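Fatton puts a smaller battery in its Skerkine hatch and cuts the charging wait

Sep 10, 2026

Fatton has updated the Skerkine, its small electric hatchback, for the Canadian market. The claimed range is 384 kilometres, a little less than the outgoing car. We spoke with the company's product lead for compact cars, who asked to be quoted by title only.

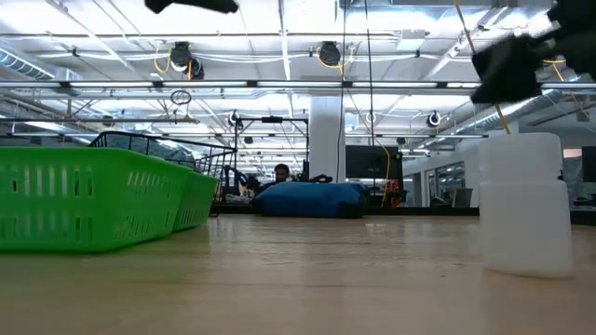
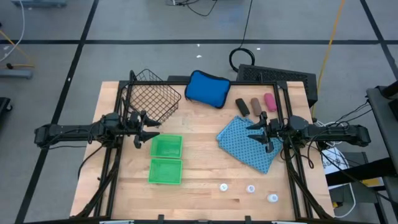
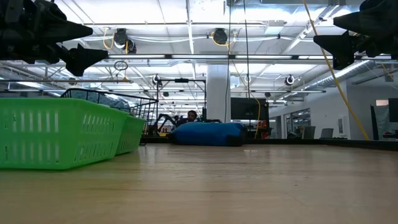
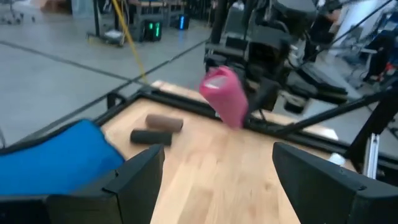 Why a smaller pack

"Owners told us range was fine and charging was slow," the product lead said. "We took some cells out, which brought the weight down, and spent the money on better cooling."

Fatton says the new pack goes from low to mostly full in 30 minutes at a fast charger. The old one needed closer to an hour in winter, and the product lead did not dispute that. "The January numbers on the old car were poor. We got letters."

Trims and equipment

The Skerkine comes in 2 trims. The base car keeps cloth seats and steel wheels. The upper trim, called Linolden, adds a heated steering wheel, a heat pump and a larger centre screen. Asked why the heat pump isn't standard, the product lead said it came down to price. "I'd like it on every car. We couldn't make the base price work with it."

The volume knob is back after one model year without it. The rear wiper, dropped at the same time, is not. "That one is still being argued about," the product lead said.

Warranty and deliveries

Battery coverage is 7 years and now carries over to a second owner without a transfer fee. Winter tires remain a dealer option.

Orders are open, and the first cars should reach dealers in October, starting with Ontario and Quebec. Buyers in the Prairies will wait longer. Fatton would not give a date for them, or say whether the current colour range will be extended.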